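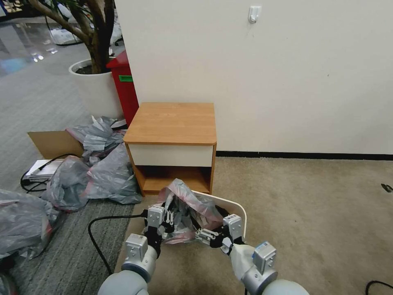

Flulten Drawstring Liner, Small
Gray, translucent, with red drawstring
Article group: Waste and cleaning / Bags for small bins
Price: see your country store
In stock at the Skodthorpe warehouse: 1,347 packs
Page updated 12/11/25

The Flulten Small is a garbage bag for the little bins of the house: the one next to the bed, the one under the desk, the one in the bathroom. These bins are often forgotten when people buy bags, and then a kitchen bag is used which is much too large and hangs down to the floor. We made the Small so that it fits such a bin with a modest fold over the rim and nothing more.

The film is gray and lets some light through. You can see if the bag is full, but you can't read the letters that you threw away. The drawstring is a flat red band in the hem. When the bag is new it lies quiet inside the fold, and when you pull it on both sides, the opening closes and the band becomes the handle.

Contents of one pack
150 bags, on 2 rolls
Paper sleeve with size guide on the inner side 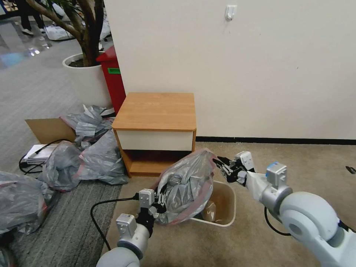 A customer from Weltow wrote to us that she was using bags without a band before, and always had to make a knot from the corners, for which the bag must stay half empty. With the Small she fills it until the hem and it still closes. She would like a second color, and she asks if white is planned. At the moment it is not, but we have passed on the wish.

How to put in a new bag

Tear one bag from the roll at the perforation and rub the upper end between your fingers until it opens. Shake it once with air. Put the bottom of the bag in the bin first, then push the corners down with the flat hand. After this, fold the hem over the rim on all sides. With a rectangular bin please begin at a short side. The band should lie on the outside or exactly on the rim. If it is inside the bin, the bag will slide down when something heavy falls in.

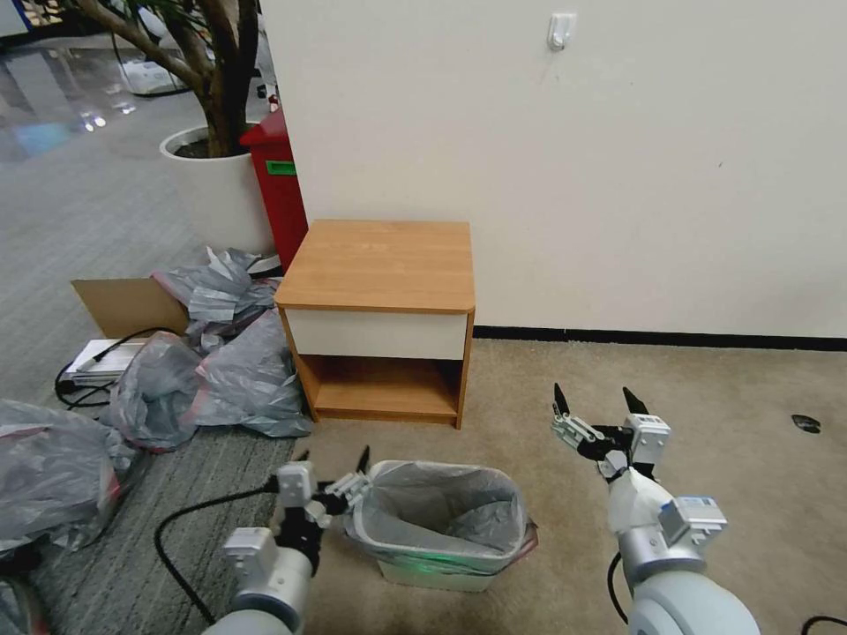

Gray liner with the edge folded over the rim, small bin next to a nightstand.

When the bag is too wide for your bin, gather the extra film at the back and make a small twist before you fold. This holds well on plastic bins. On bins of metal with a rolled edge it holds less well, and we recommend the Cui clip ring, which is sold separately. 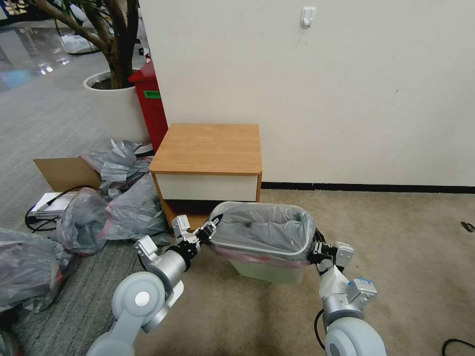 For changing the bag, loosen the fold first and lift it straight up by the band. Do not pull only on one side, the bin comes along and can tip over. Some customers put 2 bags in each other and take out only the inner one. It is possible, but the fold becomes thick and the outer bag moves a little each time.

Please note

The Small is for dry household waste. Wet waste, ash and broken glass don't belong in it. Keep the rolls away from heaters, the film gets soft and the bags stick to each other. Bags and rolls must be kept away from babies and small children, there is danger of suffocation.

Opened packs can be returned to Skodthorpe when at least one roll still has its paper strip. Bins are not included.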